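공용 주방 싱크대 관리 및 채소 세척 준비 절차 안내

작성: Skudinik 생활관 시설운영팀
개정일: 2021년 4월 24일
적용 범위: Skudinik 생활관 각 층 공용 주방, Greramard 별관 조리 실습실

1. 목적

본 안내문은 이중 볼 싱크대를 갖춘 공용 주방에서 채소를 세척하기 전후에 이용자가 따라야 할 절차를 정한 것이다. 종전에는 층마다 사용 방식이 달라 세척용 볼과 설거지용 볼이 뒤섞여 쓰이는 일이 잦았으며, 싱크대 청소 상태에 관한 민원도 이어졌다. 이에 시설운영팀은 기존의 게시물을 폐지하고 다음과 같이 절차를 통일한다.

조리 실습 수업에서 별도의 지침을 배부하는 경우에는 해당 지침을 우선 적용한다. 다만 제6항의 마무리 청소는 수업 여부와 관계없이 모든 이용자에게 적용된다.

2. 준비물

중성 주방세제
부드러운 스펀지 또는 극세사 행주 2장(싱크대용, 상판용으로 구분)
베이킹소다
계량컵(100ml 눈금이 있는 것)
1000ml 이상 들어가는 세척용 용기
마른 행주
채소용 솔

철수세미와 연마제가 든 분말 세제는 사용하지 않는다. 스테인리스 표면에 생긴 흠집은 복구가 어렵고, 흠집 사이에 물때가 끼면 이후의 청소에도 시간이 더 걸린다. 염소계 표백제 역시 시설운영팀의 사전 승인 없이 사용할 수 없다. 준비물은 각 층 비품함에 비치되어 있으며, 부족한 품목은 Obeidat 비품실에 신청하여 수령한다.

3. 볼의 용도 구분

두 개의 볼은 다음 기준에 따라 나누어 사용한다.

왼쪽 볼: 식기 세척 및 식기의 물 빼기
오른쪽 볼: 채소와 과일의 세척

육류와 어류를 씻은 물은 어느 볼에도 튀지 않도록 주의하고, 부득이하게 싱크대에서 손질한 경우에는 즉시 양쪽 볼을 모두 세제로 닦은 뒤 충분히 헹군다. 채소를 씻는 동안에는 왼쪽 볼에서 기름기가 있는 식기를 닦지 않는다. 두 사람이 동시에 사용하고자 할 때에는 먼저 시작한 사람의 작업이 끝날 때까지 기다리는 것을 원칙으로 한다.

4. 사용 전 싱크대 점검

가. 양쪽 볼에 남은 음식물 찌꺼기를 제거하고 배수구 거름망을 비운다.

나. 미지근한 물로 볼 전체를 적신 후, 중성세제를 묻힌 스펀지로 바닥, 벽면, 모서리의 순서로 닦는다. 스테인리스에 결이 있는 경우에는 결 방향을 따라 닦는다.

다. 모서리와 배수구 둘레는 물때가 남기 쉬우므로 베이킹소다를 소량 뿌리고 5분간 둔 뒤 다시 닦는다.

라. 거품이 남지 않을 때까지 헹구고, 수전의 손잡이와 토수구도 함께 닦는다. 손잡이는 여러 사람의 손이 닿는 부분이므로 생략하지 않는다.

마. 물을 받아 사용하고자 할 때에는 마개가 제대로 닫히는지 먼저 확인한다. 배수가 느리거나 마개가 고정되지 않으면 사용을 중지하고 시설운영팀 내선 51번으로 알린다.

5. 식기 건조대의 설치와 채소 세척

가. 길이 조절식 금속 건조대는 볼의 폭에 맞게 늘린 다음 양 끝의 받침을 볼 가장자리에 걸친다. 한쪽 받침이라도 들떠 있으면 그릇의 무게로 미끄러질 수 있으므로, 손으로 가볍게 눌러 흔들림이 없는지 확인한다.

나. 건조대에는 무거운 냄비나 주물 팬을 올리지 않는다. Vitov 규격 건조대의 경우 살대가 휘면 길이 조절이 되지 않으며, 휘어진 제품은 임의로 펴지 말고 비품실에서 교환한다.

다. 채소는 볼에 넣기 전에 종류별로 나눈다. 무와 당근처럼 흙이 묻는 뿌리채소는 겉의 흙을 먼저 털어 내고, 잎채소는 시든 잎과 뿌리 끝을 떼어 낸다. 털어 낸 흙은 배수구로 흘려보내지 않고 일반 쓰레기로 버린다. 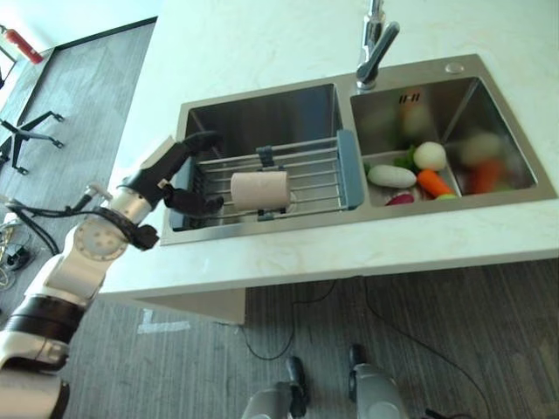 라. 세척은 흙이 적은 것부터 시작한다. 잎채소를 먼저 씻어 건져 둔 후 뿌리채소를 씻으면 물을 다시 받는 횟수를 줄일 수 있다. 잎채소는 용기에 받은 물에 잠시 담갔다가 가볍게 흔들고, 흐르는 물에 한 장씩 헹군다.

마. 뿌리채소는 흐르는 물에서 채소용 솔로 문질러 씻는다. 잎이 달려 있던 꼭지 부분은 홈이 깊으므로 솔을 세워 닦거나 칼로 얇게 도려낸다. 껍질을 벗겨 사용할 채소도 씻은 다음에 벗긴다.

바. 씻은 채소는 깨끗한 채반에 옮겨 물기를 뺀다. 식기가 놓인 건조대에 채소를 직접 올려서는 안 된다. 바로 조리하지 않을 경우에는 물기를 제거하고 밀폐 용기에 담아 냉장 보관하며, 용기 겉면에 호실과 날짜를 적는다.

6. 마무리 청소

가. 거름망의 찌꺼기를 음식물 수거함에 버리고 거름망을 솔로 닦아 제자리에 끼운다.

나. 볼을 세제로 한 번 더 닦고 헹군 뒤, 마른 행주로 벽면과 바닥의 물기를 닦아 낸다. 물방울이 그대로 마르면 흰 얼룩이 남는다. 이미 생긴 얼룩은 물 100ml에 식초 한 큰술을 섞어 행주에 적셔 닦고, 맑은 물로 헹군 후 다시 건조한다.

다. 상판은 싱크대용과 구분된 행주로 닦는다. 식초 희석액은 상판에 사용하지 않는다. 상판의 재질에 따라 광택이 손상될 수 있으므로 중성세제를 옅게 푼 물만 사용한다.

라. 건조대 위의 식기와 개인 물품은 사용 당일에 회수한다. 회수되지 않은 물품은 비품실에서 17일간 보관한 뒤 처분한다.

마. 사용한 행주는 세탁 수거함에 넣고, 스펀지는 물기를 짜서 세워 둔다.

7. 문의 및 신고

수전의 누수, 배수 불량, 건조대 파손은 시설운영팀 내선 51번으로 신고한다. 신고할 때에는 건물명과 층, 싱크대의 위치를 함께 밝힌다. 비품 신청서는 각 층 게시판 옆에 비치되어 있으며, Greramard 별관 이용자는 실습실 입구의 접수함을 이용한다.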